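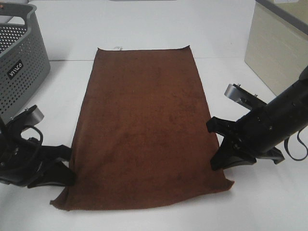
Brown one, flat on the table, tag at the far end

Search this forum Go

suds_721: Got a stack of these from Mernumach in April. Thirds or rolls for a narrow shelf? I can't get the edges to match, the near one always goes wavy.

Hodville_Hal: Folded over and over, long and skinny. I do mine every Wednesday and they stand up fine in a basket.

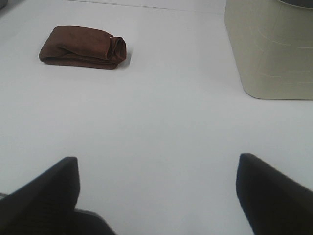

Folded up small, rounded end on the right

lintpicker3: Nope, sorry Hal! Too thick at that end, mine pop open. Half, half again, stop.

Hodville_Hal: Mine don't pop open. Maybe you're using the fluffy Nireck ones?

suds_721: OK but what about a corner that curls? I smooth it and it comes right back.

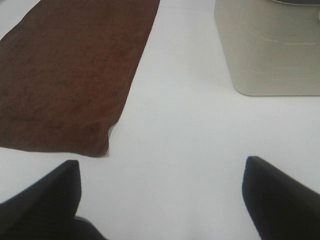

Re: Curling corners

lintpicker3: Tug it before you fold, and skip the softener.

Hodville_Hal: I'd keep the softener, but yes to the tug.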